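This site uses cookies to remember your preferences. Accept | Manage settings

The dressing table, again
Posted by Stella Ondieki in October
Print | E-mail this to a friend

I own a dressing table. I mention it because for most of the past year you'd have had to take my word for it, as the thing itself was under a layer of post, chargers and hand cream samples I'd been saving for a holiday.

It is white and it came from a second-hand place called Okent, where I paid 50 pounds for it and then a further 38 to have it carried up the stairs by a man who sighed on every landing. I had ideas about it. I was going to sit down each morning at a proper mirror like a woman in a film, and put on earrings. What I did was eat toast at it and do my tax return.

My friend Roswitha has views on surfaces. Hers is that a surface is either for using or for storing, and that if you can't decide which, it will be decided for you by a pile of takeaway menus. She has a dressing table of her own with one lipstick on it. One! I asked where the rest of her life was and she opened a drawer, and I've never seen anything so frightening. Everything lay in rows.

So I gave it an evening. I started at seven with a bin bag and a cup of tea, and by eight I was sitting on the floor reading the instructions for an epilator I no longer have. My phone informed me that I had 1,152 photographs of things I might one day buy for the bedroom, which seemed a lot for somebody with nowhere to put a hairbrush.

The rule I settled on was that small metal things could stay, provided I used them. Tweezers, yes. Nail file, yes. The eyelash curler went, after I tried it once more and remembered why. Artificial flowers are allowed, whatever Roswitha thinks, as I've killed every real bunch I ever brought home and these have never once looked at me reproachfully.
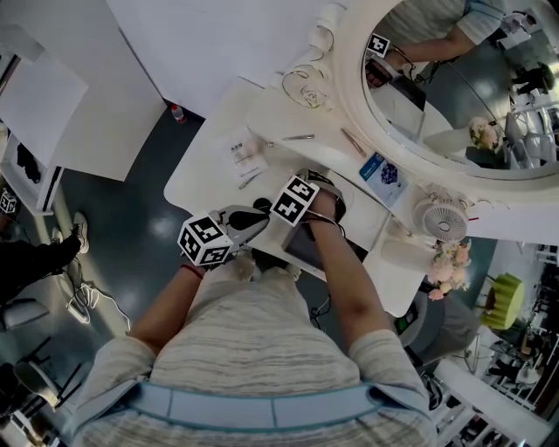 Cables are another matter. I have no idea how a table for looking at your own face comes to need so many of them. You can coil them as neatly as you like and by morning they've relaxed again, like a cat that was only pretending to be asleep. I bought 6 little clips to hold them down and have put them somewhere safe, so that's the last we'll see of those.

The fan stays. I know it's October, but I dry my nails with it, and putting it away means finding room in the wardrobe, and I'm not ready to write about the wardrobe.

Get new posts by e-mail. Enter your address to subscribe to the newsletter. Unsubscribe at any time.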